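Surgical Technology Program Advisory Board
Pretley Campus, Allied Health Division
Minutes of the May meeting

Location: Room 208, Sayegh Building
Called to order: 3:05 p.m.
Chair: Amanuel Demissie, program director
Represented: program faculty, clinical coordination, simulation lab, Gamport Regional (perioperative services), Pirkell Surgery Center (sterile processing), graduate representative, student representative
Absent with notice: employer representative, Gamport outpatient division

1. Approval of minutes

The minutes of the previous meeting were approved with one correction. Under clinical placement, "second scrub role" was changed to "first scrub role" in the paragraph on case credit. The corrected copy replaces the one on the division drive.

2. Clinical placement

The clinical coordinator reported that 14 students are enrolled in the clinical phase. Of these, 11 are placed at Gamport Regional and the remaining three at Pirkell. All have current immunization records and background checks. One student's CPR card expires before the end of the rotation and has to be renewed before the next block begins.

Gamport Regional asked that students not be assigned to the cardiac rooms in the first half of the rotation. The charge nurses want to see general and orthopedic cases completed first. The coordinator noted that case availability in general surgery is good and that the request would not delay anyone. Agreed. The placement guide will be changed to show it.

Pirkell reported that its block schedule is changing. Eye cases move to mornings and hand cases to afternoons. Students on the early shift will therefore see mostly cataract work unless they are rotated. The board discussed swapping shifts at the midpoint of the block. The student representative pointed out that two of the three students at Pirkell ride together and would need to swap as a pair. No objection. The coordinator will draft a revised rota.

3. Case logs

Case log entries were reviewed for completeness. The most common error is a missing role code. The second is preceptor sign-off entered under the wrong facility, which happens when a student copies a previous entry and edits only the procedure line. The software vendor has been asked to make the facility field blank on copied entries. No reply has been received.

Until that is fixed, faculty will check facility codes weekly. The graduate representative suggested that students also keep a paper tally in their pocket notebook. The board did not make this a requirement. It will be mentioned at orientation.

There was a question as to whether a case in which the student is relieved before closing can be logged as first scrub. The chair stated that it can be logged only if the student performed the initial counts and passed instruments for the main part of the procedure. Relief before that point is logged as second scrub. The wording in the handbook is unclear and will be rewritten.
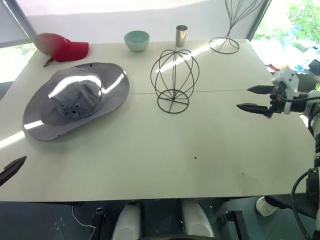

4. Simulation lab and skills checks

The back table setup check was the main item from the simulation lab. Pass rates on the first attempt are lower than the lab instructor would like, and most of the failures come from two steps: opening the basin set, and placing sharps before the initial count is complete. The instructor proposed a dry layout exercise before the draped one, done on a bare table with ordinary objects standing in for sterile ones, so that a bowl and a metal cup take the place of the solution basin and medicine cup. Students would talk through the order of placement and then repeat it gowned and gloved. Faculty supported the proposal. The Gamport representative asked that the exercise sheet use the same item names as the hospital preference cards, as new graduates often know an instrument by one name only.

The gowning and gloving check will remain pass/fail. A proposal to add a time limit was discussed and not adopted. Gamport and Pirkell both said that speed comes with cases and that they would prefer students who stop and reglove when in doubt.

Written quizzes on sterile technique will continue to require a score of 100 percent before a student enters clinical. Retakes are unlimited but must use a different version of the quiz. The question bank needs more items on endoscopic equipment and on specimen handling. Pirkell offered to send its specimen labeling procedure for reference.

5. Sterile processing unit

Pirkell reported on the sterile processing observation day. Students follow a tray from decontamination through assembly, sterilization and storage. Feedback from the department is that students arrive without knowing how to read a chemical indicator and leave able to do so. The department asked that closed-toe shoes be stated in the confirmation email. The coordinator will add it.

The board discussed extending the unit to two days. The difficulty is staffing in the assembly area, where only one technician is approved to supervise students. Pirkell will ask whether a second can be approved. Item carried forward.

6. Equipment

The lab's electrosurgical unit failed its annual inspection on the footswitch connector. A quote for repair has been requested. The unit is tagged and locked out in the meantime. Laparoscopic trainers are in working order apart from one light source, which needs a bulb.

Stapler reloads for demonstration are nearly used up. Gamport will check for expired stock that can be released for teaching. Anything received must be marked "not for patient use" on arrival and stored in the lab cabinet, not in the classroom.

7. Action items

Clinical coordinator: placement guide, Pirkell rota, observation day email.
Program director: handbook wording on first scrub credit; follow up with log vendor.
Lab instructor: dry layout exercise sheet, sent to Gamport for a check of item names.
Pirkell: specimen labeling procedure; second supervising technician.
Gamport: expired stapler reloads.

Adjourned at 4:40 p.m.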